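Kitchen Work in Simulation: Where the Numbers Stand

April 25, 2023
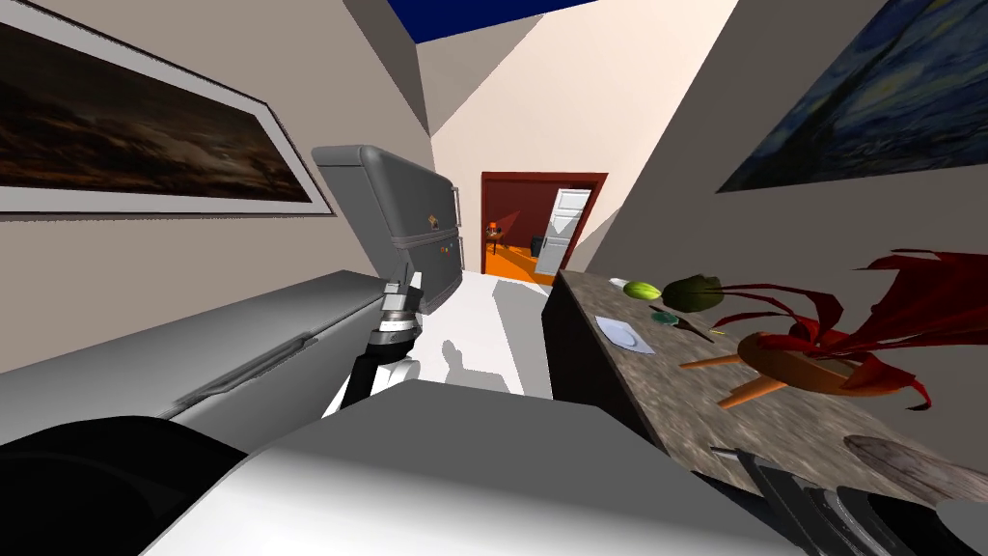
Household chores are harder than most factory tasks, the head of manipulation at Kerton told me, and the reason is variance. On a line, the part arrives in the same pose each cycle. In a kitchen, the same plate can be in a hundred places, and the robot has to find it before it can do anything useful.

Kerton has spent two years training two-armed robots on kitchen chores, most of that time in simulation. The test suite has 30 tasks, from opening a refrigerator to moving a piece of fruit onto a plate. Each task is run 100 times with the objects and starting positions changed between runs.

The current policy completes 63 percent of runs across the suite. "That number hides a lot," he said. "Pick and place on a clear counter is close to solved. Anything with a door handle pulls the average down." Refrigerators are the worst case. The gripper must hold the handle while the base moves back along an arc, and a small error in the estimated hinge position builds up until the fingers slip.

Knives are treated separately. The policy may move one on a counter, but cutting is outside the suite. "Contact with soft food doesn't simulate well," he said. "We could report a score for slicing. I wouldn't trust it."

I asked about transfer to hardware. Kerton runs 5 of the tasks on physical machines at its Ernstead lab, and success drops on all of them. He attributed most of the loss to friction and depth noise, and the remainder to calibration drift between the arms.

The shop floor looks better. At the Nastby warehouse, a single-arm version restocks bins of boxed goods and needs a person to step in nearly once an hour. "Boxes are flat and stiff. Dishes aren't."

When would he put one in a home without supervision? He declined to name a year. The next round of tests, in May, adds drawers and a second refrigerator model with a recessed handle.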